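Shop Tips: What I Brought Home From a Robot Open Day

Regular readers know I fix old desktop computers on a folding table in the garage, and that I don't think much of gadgets that promise to do the fixing for me. So when my neighbor Chiharu Tanabe said Plidetti was holding an open day at its Murgate building, with robot arms putting together a desktop PC, I told her I had a lawn to mow. She drove. I went.

The invitation said we would "see the future of the home workshop." I have a home workshop. It has a pegboard, a radio and a drawer of screws I will sort one day. I did not see its future. I did pick up a few habits worth stealing, and most of them cost nothing, so I'm putting them down before I lose the back of the brochure where I wrote them.

The demo started at 10:30, or was supposed to. We stood behind a rope for 16 minutes while two people looked at a laptop. Then the arms moved, slowly, and everybody held up their phones. Our guide was an engineer named Wenjie Du, who was patient with me and answered most of what I asked. When he didn't know, he said so, and I liked him better for it than I liked the banner.

Tip 1. Lay the case down.

I have installed drives in a standing tower with one hand while holding a flashlight in my teeth. Don't do that. Unplug everything, take off the side panel and lay the case on its side with the open part facing up. Screws you drop will land where you can see them. Put a folded towel under it if you care about your table. The robot people had theirs on its side too, and I've been telling my brother-in-law the same for years without any arms to back me up.

Tip 2. Give every part a place to stand before you start.

Best idea of the day. They had a tray next to the computer with a spot for each part. At home my parts end up in a heap with the anti-static bags on top and the coffee next to them. I asked Wenjie what the tray cost and he said it was made for the job, meaning a lot.

You can get most of the way there with a cheap dish rack, the kind with upright slots. Mine was $7. Drives and cards stand up in it and don't lean on each other. Set it on the side of the table where your strong hand is. For static, leave a card in its bag until its turn comes, and touch bare metal on the case before you reach for it.

A processor should never go in a dish rack. Keep it in the plastic shell it came in, closed, until the socket is open and your hands are free. If you've thrown away the shell, lay the chip in a small hard box on anti-static foam, pins or contacts where nothing will rub them. I learned about bent pins the expensive way.

Tip 3. Hold a drive by its carrier or its edges.

Keep your fingers off the circuit board on the bottom, and don't squeeze the lid. If your case uses plastic drive carriers, fit the drive into the carrier at the table first and do all your handling after that. Carriers are cheap to replace and drives full of wedding pictures are not.

This was the part the crowd wanted to see.

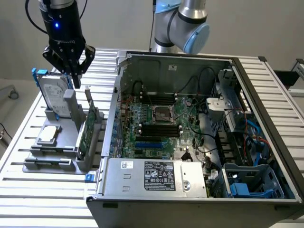
The gripper on the hard drive in its blue carrier, with the open computer lying alongside.

I'll give them this much: it took hold squarely, and I can't always say the same of myself after lunch. But I asked what happens if the drive is sitting a little crooked in the tray, and I was told the tray is there so that it won't be. Fine. In my garage everything is a little crooked. The machine depends on somebody having set the table for it, and at Murgate that somebody was a young man who came out between runs and put all the parts back by hand. He was quick, too. I'd have paid to watch him do the whole build.

They ran it 3 times while I was there. On one of those runs the arm stopped partway and Wenjie pressed a button and started over. He said it had felt more resistance than it expected. I have felt that too, and what I usually do is push harder, so maybe the machine has the better manners. See the next tip.

Tip 4. When it doesn't want to go, stop.

Pull the part back out and look. With a memory stick, check the notch against the slot, open the latches all the way and try again with even pressure on both ends. An expansion card that won't seat is usually catching on the metal bracket at the back of the case. With a drive, look for a cable that has flopped into the bay. A processor should take no push at all. It drops in under its own weight or it's turned the wrong way.

Tip 5. Processor and memory first, card late.

I asked whether the order was chosen for the robot or for the computer, and got a long answer that came down to "both." My order, for a bare board already in the case: processor, cooler, memory, drives, then power and data cables, then the graphics or expansion card. A big card covers half of what you still need to reach. Take a picture with your phone before you unplug anything on an old machine, and another one after every few cables. Storage is free and your memory isn't what it was.

Tip 6. Get the cables out of the way before the parts go in.

Hand a robot a floppy cable and you'll be there until supper. I asked to see one plugged in and was told cable work was "on the roadmap." That was my answer on the home workshop, as far as I'm concerned, because cables are where the time goes. Anybody can slide a drive into a bay.

Bread bag ties are fine for holding loose cables back while you work. So are the hook-and-loop strips sold for garden plants. Use them loosely, and take them off or move them clear of the fans before you close up. No rubber bands. They dry out and snap, and the pieces end up in a fan.

Tip 7. Light from two sides.

One lamp throws a shadow of your own hand exactly where you're trying to see. Two cheap clamp lamps, left and right, fix that. I had this one before the open day, but I'm including it since three people asked me about it in the spring.

Now for the money. There was a sheet by the coffee urn claiming time savings, with a bar chart that had no numbers up the side. I asked what the savings were measured against. A woman from the sales side told me it was "a typical manual process." I asked whose. She gave me a pen. I asked what one station sells for and she said it depended, and offered to take my email address. I said mine depended, too.

I can believe there's a use for it. A place that builds or strips 500 of the same computer, all the same model with the same screws, might get its money's worth, and Wenjie told me that sort of shop is who they have in mind. I wish the invitation had said so. You and I get one computer at a time, a different one each time, with a dead spider in it. Chiharu disagrees with me and thinks there will be a small one for sale at the hardware store before either of us retires. We have a pie riding on it.

Last thing, from the parking lot. A man who repairs office machines told me he keeps a magnetic strip, the kitchen knife kind, stuck to the front of his bench for his screwdrivers and loose screws. Good for the bench. Keep it well away from any old floppies or tapes you're trying to save, and wipe the metal dust off it before you go poking around a motherboard with those same screwdrivers.

If you want to go and judge for yourself, they told us there would be another open day in June. Wear comfortable shoes, there are no chairs. The coffee was good.

Next time: getting label glue off glass jars without the smelly stuff.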